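November
By Hertta Koskela

We use cookies to remember your language and region. Accept all | Manage my choices

Grakari Home Chore Guide
Section 4: Setting up a bathroom tidying task

This section is for people who already finished the installation in Section 3 and can move the arm by hand control. It explains how to prepare one small chore: taking loose things from the top of a toilet tank and from the closed lid, and putting them where they belong. Cleaning with liquid is not part of this section.

Please read first what you can expect. Many new users ask us if the arm can now do the bathroom. My answer is no, not the whole bathroom. It can do a part of the tidying if you choose the part well. A person walks in, sees the phone and picks it up without thinking. For the arm we must decide what is a thing to move, what must stay, and where the fingers may close.

4.1 Before you start

1. Run the task in the Kallio simulator first. Do not skip this, even if the same task worked in another room.
2. Measure your own toilet and enter the height of the tank lid and of the closed seat lid. The default tank lid height in Kallio is 1000 mm. This is higher than many home toilets, so please do not leave it as it is.
3. Set the base position. Both the tank lid and the seat lid must be inside the green reach area on the screen.
4. Close the seat lid in the model.
5. Check that you can reach the stop button without leaning across the path of the arm.

CAUTION: An open toilet bowl is the most common place where a small object is lost. Do not start the task on a real toilet with the lid open.

4.2 Making the object list

1. Open Task, then Objects, then New List.
2. Add each loose object one time. Give a plain name such as "phone" or "keys".
3. For each object choose Move, Leave or Ask.
4. Mark fixed parts, such as the flush handle, as Leave.
5. Save the list under the name of the room.

Note: Choose Ask for anything flat and thin. A coin lying on a smooth lid is still a difficult object for two fingers. The program may report a grasp when the fingers have only pushed the coin to the side. My colleague Kaisu Kinnunen made 130 simulated trials with flat objects for this guide, and the arm lifted them properly in 11. We decided to print this number because it is better that you know it before you buy a second gripper.

Note: Cords, chains and key rings are also difficult, for another reason. The arm takes the solid part and the loose part follows behind, and it can pull other things down.

4.3 First run

1. Set the speed to Slow.
2. Choose one box-shaped object only. Boxes are the easiest shape and they show quickly if your heights are wrong.
3. Press Start and watch the fingers come down over the tank.
4. After the fingers close, press Pause.
5. Look from the room view and then from a close view. In the room view a grip can seem good when the object is turned inside the fingers.
6. If you are satisfied, press Continue. If not, press Back and lower the grip height by one step.

Simulated bathroom, one session: 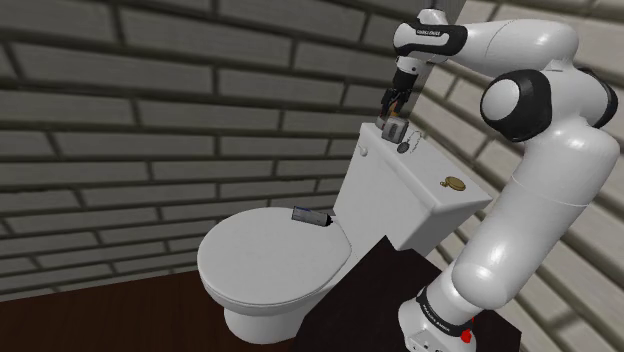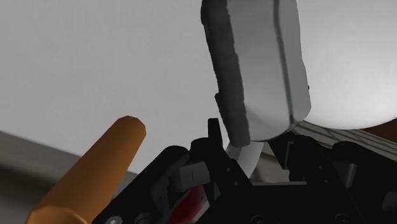 7. Repeat with the next object only when the first one has been placed correctly three times in a row.

If the screen shows code 1149, the planned path goes too close to a wall. Move the base a little away from the corner and plan again. Changing the speed does not remove this code.

4.4 When to do it by hand

For a single phone on a lid, your own hand is faster, and I think it will stay so for a good while. The task has more use for a person who cannot bend or reach easily, or in a building with many similar bathrooms - there the heights stay the same and the list can be used again. In our test flat in Grarngate we still do the last check ourselves before anybody pours out a cleaning product.

CAUTION: Do not let the task run while someone is using the room. The program does not know that a person is going to sit down.

If you want to copy your list to a second arm, go to Section 5. Lists made with the older Salar software must be opened and saved again first, and the Ask setting must be entered by hand for every object.

Related items
Section 3: Fixing the base and first movement
Section 5: Copying tasks between arms
Moving old Salar lists to Kallio
Can the arm fold towels yet?
Stop button: monthly check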